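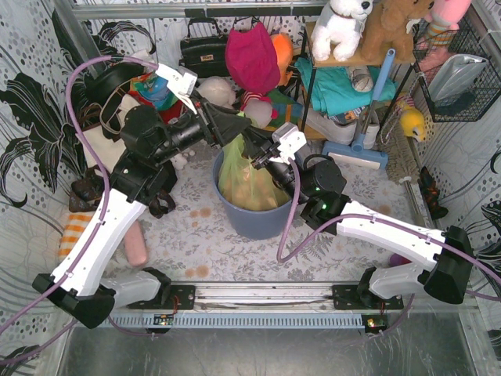
*The blue-gray bucket on the flowered mat, green bag in residence.*

2019-12-17

Ivan Kravets wrote:

> Can whoever had the bucket last please take out the bag as well. I have now emptied it twice this month and I still don't know what the yellowish stuff is.

Ivan, I don't know either, and I'm not opening it to find out. Tie it at the top and it goes in the bin behind Murnbridge, code 434.

While we're on the subject of the left side: it is now filling up with bags. The brown leather one and the cream tote have both moved in, and the striped cloth is on the floor again. If any of these are yours, hooks exist. They are by the door, where they have been since May.

The white fluffy ball can stay. I've grown used to it.

Zhuravel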